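Predent open day: fewer buttons, more waiting

August 19, 2020

I've been to enough automation open days to know the routine. You get a lanyard, a bottle of water and a talk with a lot of arrows in it, and then you're walked past a machine that is doing one thing very well. Predent's day at its Calala site followed the pattern, though I'll give the company credit for keeping the talk short and letting us stand near the benches for most of the afternoon.

The pitch is simple enough. Small testing labs spend a lot of staff time moving glassware, pouring, stirring and writing down numbers. Predent wants to sell them a robot arm that does the moving and pouring on an ordinary bench, among ordinary lab clutter, with no custom racks. The software comes from Graner, a smaller firm that shares the building. The sign on the door said 14 labs had signed up for a trial. When I asked how many were running one today, I was told that the figure was "evolving."

We started in the showroom, where an arm was lifting capped vials from one rack and setting them in another. It was quick and it didn't miss while I was there. It was also working with identical vials in a rack bolted to the table, and machines have been able to do that for decades. A man next to me asked if he could turn one vial upside down. The answer was no, for safety reasons.

The back room was more useful. There the team works with loose beakers and trays, and things went at a different pace. I watched one arm approach a beaker, stop, back off and approach again. Our guide said it was choosing a grip. It took long enough that half the group drifted over to the coffee. I stayed, and the grip it finally chose looked fine to me, but so had the first one.

Clear glass is the hard part, according to the engineer running the station. A camera looks straight through it and picks up whatever is behind, so the arm has to work from the rim, the highlights and sometimes the printed scale. I believed that part. It was the only explanation all day that came with a problem attached.

I asked about breakage. The brochure mentions 275 completed transfers in January and says nothing of the ones that weren't completed. The engineer didn't have the second number and offered to send it. I left my card. I also asked what happens when the liquid is thicker than water, or when a beaker has been put down near the edge of the bench, as happens in every lab I've ever worked in. Both are "on the roadmap."

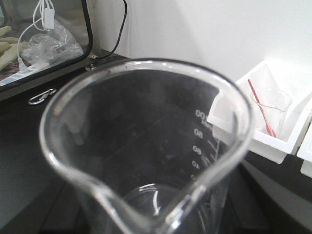
The price came up last, in a side room, with a sheet comparing the arm against one full-time technician. The sheet assumes the arm works through the night. It leaves out the person who sets up the bench before it starts and tidies up after it, and in the back room I saw two people doing a good deal of both. Someone from a water testing lab made the same point and got a polite answer about early adopters.

There was a short session on training too. Graner says a technician can learn to teach the arm a new task in 13 minutes. We weren't given the chance to try it.

I also stopped at the Polishchuk stand in the lobby, where they had a plain bottle-top dispenser on show. It does one job, it costs a small fraction of the arm, and they let me use it.

Predent plans to hold another open day in January. I'd go back if they let visitors move things around on the bench, and if the breakage number has turned up by then. Parking is behind the building and fills early. The sandwiches ran out before the second group got to them.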